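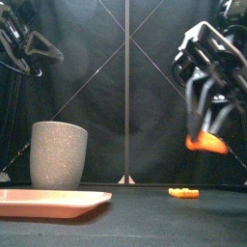
4. Laying out the table

If you've made it through section 3, your table is level and the dark cloth is hanging behind it. Good, the heavy lifting is over. I'm Csaba Orbán, I wrote this guide for the Skaditz kitchen corner, and laying out the table is the part I enjoy most, so forgive me if I go on a bit!

You need a dark tabletop, the gray container, the pink piece and a handful of small pieces in yellow or orange. I keep the small ones in a cloth bag marked 543 (that's the shelf number in our storeroom, yours can say whatever you like).

4.1 Wipe the top with a barely damp cloth and let it dry. Black shows every crumb, and it shows streaks too, so go over it once more with something dry and soft.

4.2 Set the gray container down first, toward the left. It's the biggest thing on the table and everything else gets placed by it. Try it in a couple of spots before you settle.

4.3 Put the pink piece next to it, on the near side. Close is good, but you want to be able to lift either one out without dragging the other along.

4.4 Now the yellow and orange pieces, off to the right. One lying on the table is plenty to start with. I used to tip out the whole bag and then spend the rest of the morning picking things up off the floor.

4.5 Leave a good stretch of bare table in between. People always want to fill it (I did, for months), but you need somewhere to put things down while you sort.

Note: my table is the 102 cm one. If yours is the smaller Karam top, bring everything in toward the middle and leave the spare pieces in the bag.

Caution: don't stand anything on the rim of the gray container, even for a second. And keep small pieces away from the back edge if there are little kids visiting – the drop behind the cloth is a nuisance to reach into.

4.6 Step back and look at it from where your visitors will stand. Pale pink catches the light very easily, so if there's a hard glare on it, turn the lamp a little and look again.

4.7 When you're happy, make a quick sketch of where everything goes and tape it inside the cupboard door. There's a blank outline on page 11 you can copy. Mine has coffee on it and still does the job.
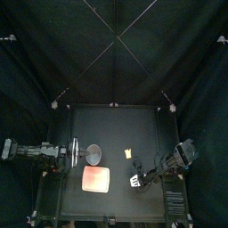
Do the gray and pink pieces have to touch?

A small gap is fine, and so is having them edge to edge. Go with whatever lets you pick each one up cleanly.

4.8 Packing up

Small pieces go back in the bag before anything else moves. Then lift out the pink piece, wipe it, and wrap it in a tea towel. The gray container travels last, on its own, in the Womolance box with the folded paper around it. I don't nest anything inside it, though there's room and it's tempting!

Fold the cloth with the outside in, so any dust stays off the side that shows. Section 5 covers storage over the winter.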